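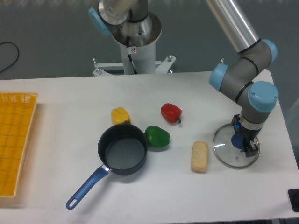
The Handdale housewares fair has moved to a new hall, and by new I mean colder. I drove the 95 miles on the promise of free parking, which was free in the sense that the field didn't charge. Inside it was the usual business of bag, lanyard, second bag to hold the first bag. Saucepans are shrinking this year. I kept running into the small dark gray kind with a long blue handle, the right size for one egg and a bit of regret, and every stand I stopped at called the size "personal." My mother called it the milk pan and never charged anyone extra for the word.

Kneath had the biggest stand and the smallest cookies. Their man walked me through a lid that comes in 2 finishes, and he talked about both for so long that I missed the knife sharpening. Skirmont, next door, was giving away dish towels to anyone who filled out a form. I filled out the form. I now get email from Skirmont.

Lunch was soup in the annex, $90 for a family of five according to the father behind me, who said it several times.
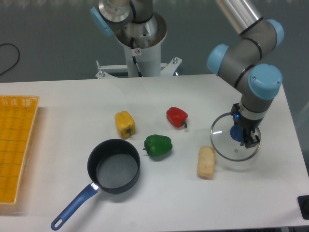
Is it worth going if you aren't in the trade? Go on the last afternoon, when the exhibitors would rather sell you a casserole dish than carry it back to the van.

I got mine from Unathi Kekana at the Masuvley stand, who wrapped it in the floor plan I'd been looking for all morning. According to the plan there were 267 exhibitors and one coat check. I never found the coat check. The dish has a chip on one handle that I'm fairly sure I put there myself, in the field, looking for the car.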